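How Robots Learn to Tidy Up, and What Happens to the People Who Used to Do It

Have you ever been told to clear the table, and done it while thinking about something else entirely? Your hands knew what to do all by themselves! A robot's hands don't know anything at all to begin with, so somebody has to show them, over and over again, and showing them has become a proper job.

At a firm called Prundico, in the town of Mekcombe, that job belongs to people like Pankaj Rastogi. He used to stand at a long sorting bench, putting odds and ends into the right boxes, and on a busy day 2,350 things might go past him (imagine how your arms would feel by teatime). Now a machine called the Kerilari does much of that sorting, and Pankaj teaches it.

He teaches with a gripper, a tool you hold that has two fingers a bit like big tweezers. A camera on it keeps a record of everything the fingers do, so that the robot can learn from it later on.
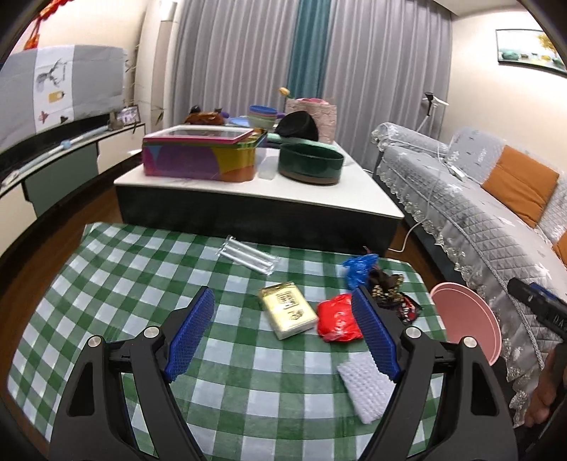 A gripper with its blue pads open wide, over a checked cloth with packets and bags on it.

Picking up a crumpled bag sounds easy, doesn't it? But a bag squashes and slides and never looks the same twice, and a robot that has only met hard, square boxes will be terribly puzzled by it. So the teachers practise with all sorts of soft, shiny, awkward things, in ordinary rooms with sofas and curtains, and they do each little job many times. One lesson on putting rubbish in a bin took 409 tries.

When the fingers close, the two pads come together, and the teacher has to feel how hard to squeeze. Too gently and the wrapper drops, too hard and a soft thing gets squashed flat. Look for the red plastic bag in the pink basin in the next picture.
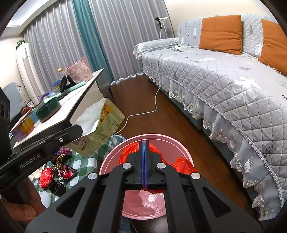
What changes for the people?

Quite a lot, and not all of it is easy. Of the 185 people who worked at the sorting benches, 71 now teach or look after the machines. Others moved to packing or to the office, and a few chose to leave, which was sad for their friends. Pankaj says his back is much happier these days, although he does miss the chatter along the bench.

There were new things to learn as well. Everyone who wanted to teach went on a course that began in December, and some of them were rather nervous about going back to lessons after so many years.

Perhaps you could try being a teacher too. Ask a grown-up for some kitchen tongs, and see if you can move an empty crisp packet from the table into a bowl!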